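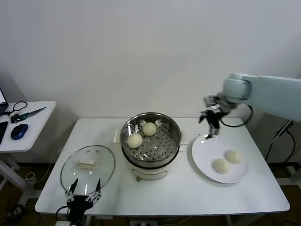 Bun transfer on the Virk two-arm kit, lid off, two on the plate and two in the basket.

Virk kit: is the Plaltach gripper upgrade worth it for food handling?

I have the Virk bench kit with the stock two-finger grippers. The job is moving steamed buns between a steel basket and a plate. Picking up the glass lid by its knob is fine. The buns are the trouble - the fingers leave dents, and about one in 4 gets dropped. Plaltach sells a soft finger set for 685. Has anyone used it with this kit?
Oliwia Czerwiński

2 answers

Stonow
I bought the set in July. It fits the Virk wrist with the adapter in the box, but you have to redo the grip calibration on both arms. Dents are mostly gone. The pads are wide, so going into a small basket is harder and you need to come in from straight above. I have 3,522 picks on mine and replaced one pad. Before you pay, try lowering the close force in the gripper settings. Mine shipped at 200 and that is too high for bread or anything like it. Also check that your wrist cable has slack with the arm fully out - mine pulled loose twice.

Stukow
Too expensive. I put silicone tube on the stock fingers and it works ok. Don't know about steam though, I only do fruit.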